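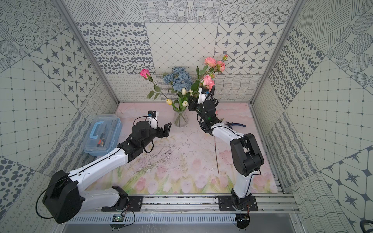

4. Arranging artificial flowers in a narrow-neck vase

This section covers the Clilura stem set used with a clear glass vase. It applies to home displays, shop counters and small lobby tables. For wall baskets and hanging pieces, see Section 6.

4.1 Before you start

Read through the steps once before opening the stem sleeves. You will need:

The stem set (roses, spray roses, tulips and one blue cluster)
A glass vase with a flared mouth and a narrow neck
Wire cutters rated for craft stems
A soft, dry cloth
A floor mat or folded towel
A storage box with a lid that latches

Work on a soft surface. A vase set down on bare tile can chip at the foot, and the chip may not show until the vase is picked up again. A printed mat is fine as long as it lies flat and has no raised seams under the vase.

CAUTION: Cut stem ends are sharp. The wire inside the green coating can scratch glass and skin. Keep offcuts in a closed container and away from children and pets.

4.2 Cleaning and checking the vase

1. Wash the vase in warm water with a drop of dish soap. Rinse twice.
2. Dry the outside with the cloth and stand the vase upside down on a rack until the inside is dry. Overnight is best for a narrow neck.
3. Hold it up to a window and look for streaks. Stems are visible through clear glass, and so is everything else.
4. Run a finger around the mouth and foot. Do not use a vase with a crack or a rough spot.

NOTE: Do not put water in the vase. The coating on the stems is not made to stand in water, and the dye in the blue petals can run.

4.3 Shaping the stems

Stems ship folded flat. They need to be opened before they go in the vase, because there is very little room to adjust them once the neck is full.

1. Remove the paper sleeve from each stem. Pull from the cut end toward the flower.
2. Bend the stem straight with both thumbs, working a short length at a time. Do not bend it over the edge of a table.
3. Open the leaves by hand. Pull each leaf away from the stem and press it back slightly at the base.
4. Open the outer petals of the large roses. Leave the inner petals alone.
5. On the spray roses, separate the small heads so they do not touch. Leave any closed bud at the tip as it is.
6. Leave the tulips closed. The petals are molded in one piece and will split if forced.

If a petal has a crease, warm it with a hair dryer on the low setting and smooth it between two fingers. Hold the dryer well back. High heat will curl the edge, and it does not come out again.

4.4 Cutting to length

The long rose stem is 600 mm as shipped. The tulips are 299 mm. Most tabletop vases will need the long stem shortened, but cut late and cut little.

1. Hold the stem next to the outside of the vase with the end level with the foot.
2. Mark the length you want with a piece of tape.
3. Cut below the tape, not at it.
4. Try the stem in the vase. Trim again if needed.

You can also fold the bottom of the stem back on itself instead of cutting. This keeps the full length for a taller vase later. A folded stem takes up twice the space in the neck, so do this with one or two stems at most.

4.5 Placing the flowers

Set the vase in its final position first, or turn it so that the side facing you is the side that will face the room. If the display will stand against a wall, the back can stay flat and the flowers can fan out to the sides.

1. Put the blue cluster in first. It is the heaviest head and belongs in the center. Push the stem down until it touches the bottom.
2. Add the long-stemmed pink rose on the left and let it lean outward. Its leaves should clear the mouth of the vase.
3. Add the spray roses to the upper right. Turn the stem until the closed bud points up and out.
4. Place the second large pink rose on the right, lower than the spray.
5. Tuck the cream tulips in last, close to the mouth of the vase. Put one on each side and one nearer the center, a little higher. A tulip that droops over the rim can be left that way.
6. Step back to where people will normally stand and look at the height. Adjust by lifting a stem slightly and setting it down again. Do not twist a stem that is caught in the neck.

NOTE: Hold the vase by the body with one hand whenever you add or move a stem. When you reach in among the lower leaves, take hold of the stem itself. Pulling on leaves will strip them.

CAUTION: A tall arrangement in a light vase tips easily. If the vase rocks when you touch the longest stem, shorten that stem or add clear glass beads to the base. Up to 730 g of beads is suitable for the standard Clilura vase. Tilt the vase and let them slide in. Do not drop them.

4.6 Care

Dust once a week with a soft brush or the dryer on its cool setting. Start at the top and work down. Wipe the leaves with a barely damp cloth and let them dry before touching them again.

Keep the arrangement out of direct sun. The blue fades first, then the pink. Cream petals yellow near a stove or fireplace.

Do not use leaf shine, hair spray or furniture polish.

4.7 Packing away

1. Take the stems out in reverse order, tulips first.
2. Bend each long stem once, at the middle, in a wide curve. Sharp folds break the wire.
3. Lay the stems in the storage box with the heads at alternate ends. Put the blue cluster on top.
4. Close the lid and fasten the latches. If a latch will not close, take something out. Pressing the lid down flattens the petals.
5. Store the vase separately, wrapped, standing upright.

Carry the box by its handle only when all latches are fastened.

4.8 Replacement parts

Single stems can be ordered from Trustov using the code on the paper sleeve. Keep one sleeve from each type. Blue heads are dyed in batches and a replacement may be slightly lighter or darker than the original.

Shop displays supplied through Salcedo use a thicker stem and will not fit a narrow neck. Use the wide vase described in Section 5.

Text: Eyerusalem Alemneh. Stem measurements checked by Svenja Stöckli. Revised December.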